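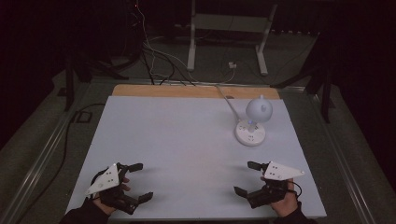

Planning the bench: the Oyelaran workshop equipment gallery
Posted by Leilani Marchetti, 2019-01-07

Welcome, and thank you for stopping in! Several of you wrote over the holidays to ask how the equipment plan for the Clornport bench was coming along, and I kept promising a proper page with some pictures on it. So here it is at last, with more chatter between the pictures than a gallery should have, but those of you who know me will have brought a cup of tea.

For anyone new, we are a small group working on household tasks for robot arms: lamps, cords, lids, drawers, all the ordinary things you would like some help with at home. The arms themselves are the big purchase, and they are planned for April. Until then the tasks are recorded by a person with a hand-held gripper in each hand, and the money question this winter has been how much to spend on the bench and the hand-held kit before a single arm is ordered.

My first draft of the budget had the arms on top in large type and everything else squeezed into one line called "sundries." Rosalind Pennington, who has been through this with two other labs, sent it back with the word sundries circled and a very kind note. She was right to. Once I had split that line up properly it ran to a page and a half, and I'd like to share the parts that might save you some bother with your own.

Start with the surface. We priced a purpose-made lab table and it was lovely, and it was also more than the rest of the furniture put together. A plain white top over wood does the job for the sort of work we do. White throws light back up at whatever is standing on it, it's easy to replace when it gets marked, and you can see a dropped screw from the other side of the room. If your objects are mostly pale, as ours often are, do try a mid-grey as well before you buy a stack of anything. I've put both in the plan and we'll see which one we reach for.

Then stands, rails and something to hang cables from. I had allowed for one stand. Please allow for more than one! Anything that holds a light or carries a cable needs its own feet on the floor, and feet take up room, so measure the floor around the table as carefully as the table. Our building went up in 1952 and the outlets were put where people in 1952 wanted outlets, a long way from where we want them. Extension cords and cable covers now have a line of their own.

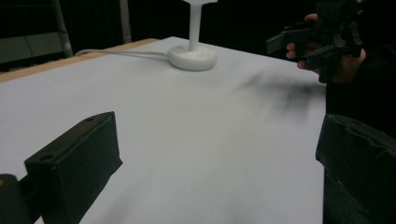
Next come the hand-held grippers, and the choice that took us longest. Ignacio Haddad wanted to begin with a single pair and add to it later. Vaughn Nguyen-Tran wanted a spare pair on the shelf from day one, on the grounds that a person can only record when everything in both hands is working. We went back and forth over it for weeks, very politely, and in the end Vaughn's way went into the plan, with the spare pair bought as parts and put together in-house. It's a bit cheaper that way and it means at least one of us learns how the thing comes apart.

If you're asking suppliers for quotes, ask for the fingers to be priced separately from the body. Prenorex did this for us without any fuss. Another firm would only sell the whole unit, and I crossed them off for that alone. Fingers are the part that meets the world all day long, and I would sooner treat them like brake pads than like furniture.

The finger line in our plan is $766 for the year. It looked like a lot when I typed it, and I had a few raised eyebrows around the table, but I've left it where it is and I'm rather fond of it now.

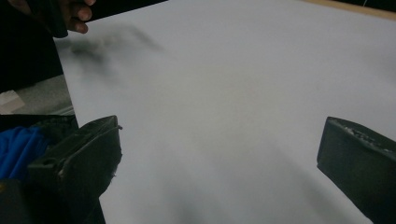 Jaws open over the white sheet. Have a look at the pale flecks along the upper edge of the finger on the right.

Now for objects, which I had hardly thought of as equipment at all. A table lamp is a good early task for a pair of hands or a pair of arms: it has a base that stays put, a cord that needs minding, and a result you can check from across the room. It's also very cheap to buy, which makes it tempting to buy just one. I'd suggest planning for a small family of them instead, in different shapes and with different switches, and keeping the packaging labels so you can find the same model again. Our allowance for household objects is $300 to begin with, and I expect to come back and ask for more once we've been round the second-hand shops.

Emmett Thibodeaux keeps our object shelf and would like me to add that every object needs a box, a label and a place to live. He has asked for shelving in the plan three times. It's in the plan, Emmett.

Light deserves its own paragraph. The cheapest thing on my whole list is dark curtain fabric, and I moved it from the "nice to have" page to the front page after talking with Rosalind. If you can control the light in the room, you can repeat a session in July that you first did in January, and you won't be comparing a sunny morning with a gloomy afternoon. Buy more fabric than you measured for. Curtains want to overlap.

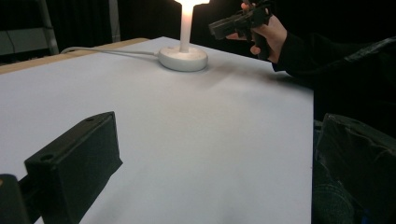
As for the arms, we have it down to 2 candidates, and the Onberg is ahead by a nose at the moment. What I like about it has little to do with the brochure. Their people asked for our table height before they talked about anything else, and they were willing to quote for mounting plates, the spare parts kit and delivery up a flight of stairs all on the same sheet of paper. The other quote is lower, but it stops at the loading dock, and I've been caught by that before with a freezer.

Before we sign for either one, Ignacio is going to mark out the reach of both arms on the floor with tape - the full circle, with the stands in it - and we'll all walk around it for an afternoon and bump into things. Tape costs next to nothing and I wish I'd done the same with the last three things I bought.

A few smaller lines that didn't fit anywhere else: storage drives (double your first guess), a good stool with a proper back for whoever is recording, hand cream in the winter, spare screws in the sizes you use, and a label maker that takes tape you can still buy. Freight to Clornport is its own line and always will be.

If you'd like a copy of the spreadsheet, drop me a note and I'll send it along with the comments left in, as Rosalind's are the best part of it. I'll add to this page in April once there's an arm on the bench to show you, or at least a very large crate in the hallway.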